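3.2 Counter-enamel and the question of the second firing

Most handbooks treat counter-enamel the way cookbooks treat salt: add some, and do not ask how much. The advice is sound as far as it goes. A copper plate enameled on one side only will curl as it cools, and a curled plate will shed its glass sooner or later, usually after it has been sold. What the handbooks leave open is whether the back should be fired before the front or along with it, and on this point the trade divides into two camps that have been polite to each other for decades without exchanging any evidence.

Kang learned the first method in a shop in Iseo, where the back was always fired alone and then ignored. Ghaffari was taught the second, in which both faces go into the kiln together on a trivet, and the maker hopes. We set out to compare them on 22 plates of the same copper, domed slightly by hand and cleaned in the same pickle. Each plate carried a champlevé border 2 mm wide around a plain field of transparent blue. The blue was the Suro glass our bench has used for years, chosen on the scientific ground that we had a large jar of it.

All firings were made at 800 °C in the Polishchuk kiln, which has a door that must be leaned on. Plates were left to cool on a steel mesh away from drafts, then checked for warp against a surface plate and for cracks under a loupe. Neither author was told which plates came from which method, although Kang claims he could tell, and was right slightly less often than a coin would have been.

Of the plates fired on both faces at once, 8 showed trivet marks deep enough to need stoning. The plates with a separately fired back showed fewer marks but more fine pitting along the border, where the glass had been wet-packed against a wall of metal already dulled by one trip through the kiln. Cleaning the recesses again before packing removed most of the pitting and added an evening to the work. 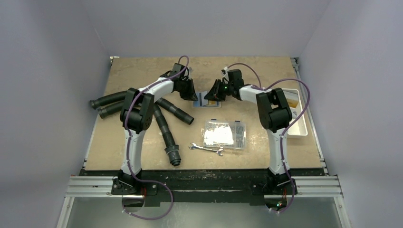
Figure 3. Two arms on a shared mounting plate at the front edge of the tabletop.

Warp did not differ between the groups by any amount we could measure – a disappointment to both camps. The Brurnside manual recommends a thicker back coat for domed work, and our results neither support this nor give much reason to stop doing it. Thickness on the back was kept equal to the front throughout, so the matter stays open for plates with a deeper dome.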